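로봇이 차를 준비하는 부엌에서 보낸 오후

파울라우스카스(Paulauskas) 연구동 공개일에 다녀왔다. 초대장에는 '가정용 조작 로봇 시연'이라고만 적혀 있어서 큰 기대 없이 버스를 탔는데, 돌아오는 길에는 수첩을 열 장 넘게 채운 상태였다. 전시장에서 춤추는 로봇이나 공중제비를 도는 로봇을 여러 번 봤지만 그날만큼 오래 서서 본 적은 없다. 그 이야기를 조금 길게 써 보려고 한다.

연구동 2층에는 진짜 부엌이 있다. 모델하우스처럼 텅 빈 부엌을 떠올리면 곤란하다. 조리대 안쪽에 통과 병이 줄줄이 서 있고, 토스터와 오븐이 한쪽을 차지하고, 봉지가 잔뜩 꽂힌 통도 있다. 우리 집 조리대와 어찌나 비슷한지 들어서자마자 웃음이 났다. 로봇을 연구한다는 곳에서 내가 제일 먼저 부러워한 것은 타일이었다(청록색과 회색이 섞인 작은 타일인데, 정말 예쁘다!).

시연을 맡은 사람은 레카 셈왈 연구원이었다. 마이크도 없이 방문객들 사이에 서서, 오늘 보여 드릴 것은 차 한 잔이라고 했다. 찬장에서 컵을 꺼내 도마 위에 놓고, 티백을 넣고, 물을 붓는 데까지. 뒤쪽에서 누군가 "그게 다예요?" 하고 물었고 셈왈 씨는 "네, 그게 다예요" 하고 대답했다. 나는 그 대답이 마음에 들었다.

사실 차 한 잔은 만만한 일이 아니다. 컵은 손잡이가 한쪽에만 달려 있어서 어느 방향에서 다가가느냐에 따라 잡는 법이 달라진다. 티백은 더 까다롭다. 가볍고, 흐물거리고, 꼬리표가 제멋대로 움직인다. 공장의 로봇 팔이 다루는 부품은 대개 정해진 자리에 정해진 모양으로 들어온다. 부엌에서는 그런 약속이 하나도 없다. 어제 오른쪽에 있던 병이 오늘은 왼쪽에 가 있고, 식구 중 누군가가 컵을 싱크대에 두고 나가 버린다.

시연이 시작되자 다들 말이 없어졌다. 팔은 생각보다 느리게 움직였다. 느리다는 게 흠으로 보이지 않았다. 컵 앞에서 잠깐 멈추고, 손목을 조금 돌리고, 다시 내려가는 동작에서 무언가를 가늠하고 있다는 느낌을 받았다. 물론 로봇이 정말로 사람처럼 망설이는 것은 아닐 테고, 그 멈춤은 계산에 걸리는 시간일 것이다. 그래도 내 눈은 자꾸 거기서 조심스러움을 읽었다. 옆에 서 있던 아이가 숨을 참고 있는 게 보였다. 나도 참고 있었다.
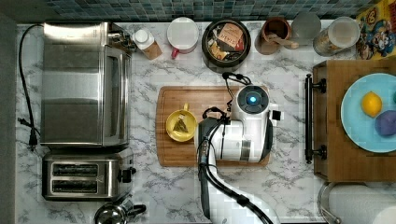

첫 시도에서는 티백이 컵 바깥으로 떨어졌다. 나는 이 장면이 그날의 백미였다고 생각한다. 셈왈 씨는 당황하지 않고 티백을 주워 원래 자리에 돌려놓더니 다시 시작하라는 신호를 보냈다. 두 번째에는 들어갔다. 박수가 터졌고, 나는 부끄러울 만큼 크게 쳤다. 편집된 홍보 영상이었다면 첫 번째 시도는 잘려 나갔을 것이고, 우리는 그것이 얼마나 어려운 일인지 모른 채 고개만 끄덕였을 것이다.

시연이 끝나고 질문 시간에 성공률을 물은 사람이 있었다. 연구팀의 식스텐 포르스베리 씨가 숨김없이 숫자를 말해 주었다. 지금까지 기록한 시도가 332번이고 그중 티백이 컵 안에 들어간 것이 301번이라고 했다. 나머지는 대부분 꼬리표가 집게에 달라붙은 경우란다. 나는 이런 숫자가 반갑다. 열 번 중 아홉 번 정도 되는 셈인데, 집에서 쓰기에는 아직 모자라고 연구로서는 꽤 멀리 온 숫자다. 듣는 사람이 스스로 판단할 수 있게 분모까지 말해 주는 연구소가 더 많아졌으면 좋겠다.

여기서 한 가지 주장을 하고 싶다. 로봇 연구 기관은 공개일을 지금보다 훨씬 자주 열어야 하고, 그 자리에서 평범한 집안일을 보여 줘야 한다. 화려한 동작은 감탄을 부르지만 질문을 부르지는 못한다. 공중제비를 본 사람은 "와" 하고 끝난다. 그런데 차 준비하는 것을 본 사람들은 묻기 시작했다. 컵이 젖어 있으면 미끄러지지 않느냐, 우리 할머니 댁 컵은 손잡이가 없는데 그것도 되느냐, 뜨거운 물을 붓다가 고양이가 뛰어오르면 어떻게 되느냐. 마지막 질문에는 포르스베리 씨가 한참 뜸을 들이다가, 아직 거기까지는 시험하지 못했다고 답했다. 뜨거운 물도 그날은 쓰지 않았고 주전자를 기울이는 동작만 빈 채로 보여 주었다. 그 신중함도 좋았다.

집안일은 모두가 전문가인 분야다. 용접 로봇의 솜씨를 평가할 수 있는 사람은 많지 않다. 반면 컵을 놓는 자리가 너무 가장자리라든가, 저렇게 하면 꼬리표가 물에 빠진다든가 하는 이야기는 누구든 할 수 있다. 실제로 방문객 중 한 분은 티백을 넣기 전에 실을 손잡이에 한 번 감아 두라고 조언했고, 셈왈 씨는 그 말을 받아 적었다. 기술을 시민에게 '이해시킨다'는 말을 흔히 하는데, 내가 본 부엌에서는 배우는 쪽과 가르치는 쪽이 몇 분마다 뒤바뀌었다.

걱정이 없지는 않다. 같이 간 친구 타사니 자이디는 요양 시설에서 오래 일한 사람인데, 돌아오는 버스에서 나만큼 들떠 있지 않았다. 차를 내오는 일은 어르신 방에 들어갈 핑계이기도 하다는 것이다. 컵을 내려놓으면서 안색을 보고, 지난밤에 잘 주무셨는지 묻고, 창문을 조금 열어 드린다. 그 일을 기계가 가져가면 방문하는 횟수부터 줄지 않겠느냐고 했다. 나는 바로 반박하지 못했다. 지금도 깔끔한 답은 없다. 다만 혼자 살면서 손이 떨려 컵을 들기 어려운 사람에게는, 누가 오기를 기다리지 않고 아침 차를 마실 수 있다는 것이 꽤 큰 자유일 거라고 믿는다. 그리고 타사니 같은 사람이야말로 이런 시연장 맨 앞줄에 앉아야 한다. 다음 공개일에는 요양 보호사들을 따로 초대해 달라고 설문지에 적어 냈다.

설문지 이야기가 나온 김에 아쉬운 점도 적는다. 부엌이 좁아서 한 번에 열일곱 명, 그러니까 정확히 17명씩만 들어갈 수 있었고 복도 대기가 길었다. 복도에 중계 화면이라도 하나 있었으면 기다리는 사람들이 덜 지루했을 것이다. 설명 자료의 글씨도 작았다. 휠체어를 탄 방문객에게는 조리대가 높아서 잘 보이지 않았을 텐데, 위에서 내려다보는 화면이 있으면 그 문제도 한꺼번에 풀린다. 안내를 맡은 분들은 모두 친절했지만 영어 질문이 나오면 조금 허둥댔다.

그럼에도 나는 다음번에도 갈 것이다. 셈왈 씨 말로는 8월에 다시 문을 열 계획이고, 그때는 식기 정리를 보여 주고 싶다고 했다. 접시를 크기대로 포개는 일이라니, 벌써 궁금하다. 우리 집에서는 그 일을 제대로 하는 사람이 없다.

집에 와서 차를 한 잔 끓였다. 컵을 꺼내고 티백을 넣는데 손이 하는 일이 새삼 신기했다. 꼬리표를 컵 밖으로 빼면서 손목을 살짝 비트는 동작, 평생 한 번도 의식한 적 없는 그 동작을 세 번쯤 되풀이해 보았다. 남편이 뭐 하느냐고 물어서 설명하느라 차가 다 식었다.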